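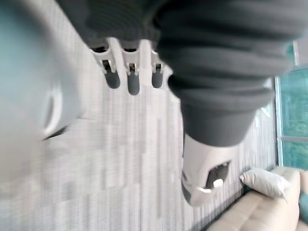

Welow opened its doors on January 18, 2026, and I drove over to Brerwood to see the place. I had signed up in July and then forgotten all of it until the reminder came. They gave me visitor badge 114 and a map, and I went upstairs to the demo room.

I've been to two of these days before at other companies. Both times the robots were behind a rope and did one thing over and over. Welow does it differently. Their demo room is set up like a living room, with a beige sofa and a big window with trees outside, and visitors stand along the wall while the robots work. Gaurav Jaiswal ran the session I was in. He works on the arms and hands, and he talked the whole time without notes.

The project is called Aidoo. The goal is a robot that can tidy a room in a normal house: pick things up off the floor, put them where they go, leave the rest alone. Gaurav said the last part is the hardest. A robot can learn to pick up a toy block pretty fast. Knowing that a pair of shoes by the door is already where it belongs takes a lot longer.

The arms wear knit sleeves. I asked about them, and he said the fabric keeps dust out of the joints and makes the arm less unpleasant to bump into. They wash them. An early version used a looser fabric that snagged on a drawer handle, so they went to a ribbed one that hugs the arm.

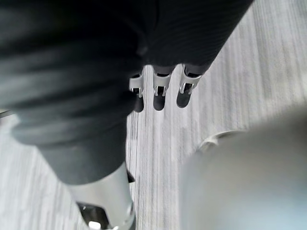

The fingertips got the most questions. They are dark rounded pads, and Gaurav passed a spare one down the line so we could feel it. It was softer than I expected, a bit like a pencil eraser. He said a pad is good for 2407 grasps on average before the grip starts to drop off and they swap it out. Somebody asked why not use a full human-style hand. His answer was that every finger is more to fix, and they would sooner get a simple hand working well.

We watched for a little under an hour. The robot was slow. It would reach down, stop, back off an inch and reach again. It missed a sock twice and got it on the third try, and a kid near me clapped. One run had to be stopped when the robot put its hand down on the edge of a magazine and kept pushing. Gaurav hit the stop button, moved the magazine, and started over. I liked that they didn't hide it.

After that Seema Rathore gave a short talk on the software side, which they call Nonitano. She had a chart of their practice runs. Out of 724 runs last year, 121 needed a person to step in. Most of those were caused by thin flat things like paper and cards - the fingers can't get under them. She said they are trying out sliding the item to an edge first, the way a person would with a coin on a table.

I asked her when someone could buy one. She said not soon, and she wouldn't give a year or a price.

Parking was free but the lot fills up early, so I ended up on the street two blocks down. Coffee was in the lobby. If you go to the next one, get to the demo room before the talk starts. There are no chairs, and the people in back couldn't see the floor, which is where everything happens.

Contact | © 2026 All rights reserved | Back to top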